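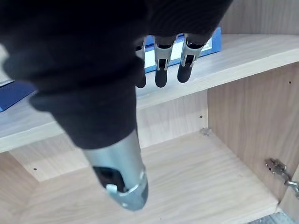
My aunt left me the hotel register and very little else, which suited me fine, as I had wanted it since I was small enough to hide behind the front desk at Pinivlow and listen to her turn people away. She never turned them away for long. By the time a guest had heard that we were full, and why, and what the weather had been doing to the ferry, a room would have opened up somewhere. When the register came to me I went looking for a place to keep it, and I looked a good long while, through a great many secondhand stores, until I settled on a cabinet of light oak, the kind that seems to make its own afternoon wherever you stand it. My aunt would have said it was too pale and would show every thumbprint, and then she would have polished it every morning for the rest of her life.

The register has 324 pages, and I can tell you that without checking because she made me number them one wet June, in pencil, at the bottom outside corner, as a punishment for letting the Bakalis cat into the linen room. (Bakalis was the bakery next door. The cat belonged to the bakery the way the bell over its door did, and it came and went with the same amount of noise.) I was nine, and I thought it was the worst thing that had ever been done to a child. By page forty I had started reading the names, and by page sixty I had forgotten I was being punished at all, and had to be called three times for supper.

People wrote such things in it! They were only asked for a name, a town and a signature, but there was a wide column at the right with no heading, and my aunt refused to tell anyone what it was for. So they filled it however they liked. A man selling pumps for Shboul wrote down what he'd had for dinner every night for eleven visits, and it was always the fish. A couple on their honeymoon left it blank, came back two years later and wrote "sorry, we were busy" in the old space, in different ink. Somebody's grandmother copied out an entire recipe for plum dumplings, running down past her own line and through the next three, so that the guests who came after her had to squeeze in around the flour.
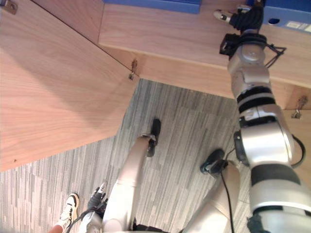

Room 32 was the one I loved best. It was at the top of the back stairs, under the slope of the roof, and you had to be short or patient to get into the bed without knocking your head. My aunt gave it to people she liked, or to people she thought needed to be made to bend a little, and she would never say which was which. In the register you can pick out the guests who'd had it, because their handwriting the next morning is always a bit cross and then, a night later, not cross at all. From that window you could see the ferry coming for a full twenty minutes before it got to you, and I suppose that does something to a person.

The last entry is from the winter of 2000, when the boat line sold its routes to Muvberg and Muvberg decided that our stop was one stop too many. It's my aunt's own name. She had never once signed it in all those years, seeing as she lived there, but on the night before she locked up she must have taken the pen off its hook and checked herself in. Name, town, signature. Room 32. In the wide column she had written, "Slept well. Ferry late."

I didn't find that until the book was mine. I had it open on my knees on the kitchen floor, with the box it came in still beside me and my coffee going cold, and I read it over enough times that the light changed. I wondered whether she'd hit her head getting in. She was a tall woman. I wondered if she had lain there in the morning and watched for a boat that she knew perfectly well was running its final trip, and whether it really had been late or whether she was only complaining out of habit, the way she complained about the cat, whom she fed.

So the register lives in the oak cabinet now, on its own shelf, and when people come to stay with me (I have only the one spare room, and the ceiling is perfectly ordinary) I bring it out after supper and we read a page or two. My neighbor likes the pump man. My daughter's friends like the honeymooners and have built up a whole history for them that I am fairly sure is wrong. I made the dumplings once, and there's a word in the fourth line that might be "nutmeg" and might be "midnight," and I went with nutmeg.

There are nineteen empty lines left on the last page. I've thought about them more than a sensible person would. For a long time I believed they ought to be left alone, out of respect, and then last week my daughter's youngest stayed the night for the first time without her mother, and was very brave about it until bedtime, and then wasn't. I sat her up at the kitchen table in her pajamas and put the pen in her hand. She did her name and her town, and drew a line that she said was her signature, and then she put her finger on the wide column and asked me what that one was for.

I told her I wasn't allowed to say.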